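24 December 2024
Notebook entry, bedroom set, room 2

Short entry today, before the break. I want to write down the state of the bed and the textiles while I still remember it, so that whoever continues in March does not have to guess. The Greltance order is still open, see the end.

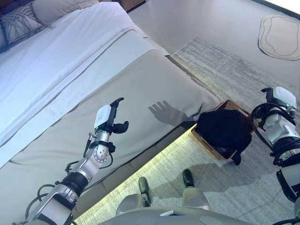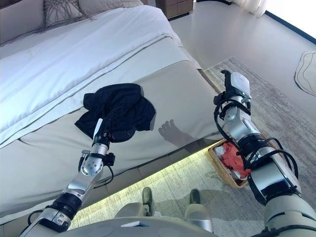
The main question for me is still the runner. Rendero delivered two versions, the smooth one and one with a raised weave, and I have now slept badly over this choice for longer than I want to admit. The smooth one lies flatter at the foot of the bed and it does not catch on things. But it has one weak point: every fold and every seam is visible on it when the light comes from the side. With the light beige against the white duvet I find the color good, calm, a little like a hotel. A dark piece of clothing on it is easy to see from the door, and this was one of our wishes from the beginning – in the old set we had a brown runner and a black shirt simply disappeared on it. I vote for the smooth one. The woven one can go to the shelf as a spare.

Duvet. The cover with the gray piping stays. I ironed it at medium heat and the piping pulled a little at one corner, so next time please iron from the inside and not over the cord. The cover was washed 6 times until now and I see no yellow. The inner duvet moves inside the cover when it is shaken, and then one corner is empty and hangs. I sewed in ribbons at two corners. It helps, but the other two need them also.

Pillows. I put the textured gray one back on the side near the wall. I tried it in the middle first and it looked like a shop window. The plain one is softer and loses its shape quickly, it must be beaten from both sides in the morning. Abreu has the same size with a firmer filling. I asked for a price, no answer yet.

Under-bed light. The strip is too warm for my taste. On the floor it goes to yellow, almost green in some places, and the ceiling lamps are cold, so the two do not fit together. I measured nothing, this is only by eye. The dimmer was set to 100 percent all day. I would like to try it lower, and also to move the strip further back under the base, so that less of it falls on the rug.

Wicker basket. It is good to have it beside the bed, on the rug, and I would not change the place. The colored cloth and the white things must be separated before washing, please. I found one white towel which is now pink. Inside the basket the ends of the wicker are rough and they pull threads from thin fabric. A cotton lining would solve it. Ikach sells linings, but only for round baskets, so maybe I sew this one too.

Rug: vacuum only, no wet cleaning. The underlay slides when one walks fast around the foot end. I put tape on the long side, not yet on the short one.

Open points:
– ribbons for the two missing duvet corners
– price from Abreu
– Greltance: second set of pillowcases, ordered, not confirmed
– dimmer test, write down the setting
– tape on the short side of the underlay

The key for the linen cupboard is back on its hook. The spare runner is folded on the top shelf, with the label to the front.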